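3.2 Crust color and the shared table

The second part of our study left the ovens and followed the bread to the people who eat it. We baked 200 sweet buns in Ukville and another 200 in Rurine, all from the Trummer dough formula, and we were delighted by how strongly the tasters reacted to crust alone! A deeper gold raised the expected sweetness score well before anyone took a bite, an effect Auer had predicted from her October pilot (and we had doubted).

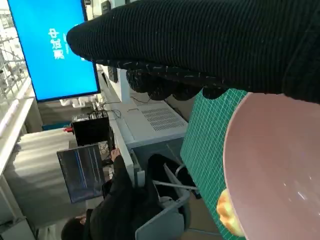
3.3 Serving ware

Plate color came next. Tasters in both towns met the same bun on pink, white and gray ware, in an order drawn by lot. Pink gave the highest sweetness ratings, with the gap widest among tasters under 30. Mayrhofer's earlier work on custards points the same way, and it is a real pleasure to see the pattern hold for yeasted dough. 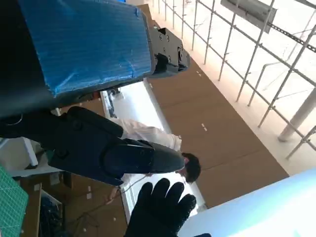
Each session lasted 25 minutes, with water between samples. Scores were entered on paper sheets and typed up twice, once by Tam and once by Juhász; the few mismatches were settled from the originals.

Figure 4. Bun with a golden, crackled top beside a pink bowl with a white rim, on a green mat.
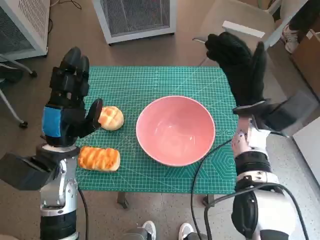 3.4 Limits

All 400 buns came from one formula, and a leaner dough may behave quite differently. We would love to see the test repeated with rye.

Contact: Grigore Onu, Ullow Baking Studies | © 2024 the authors | Back to top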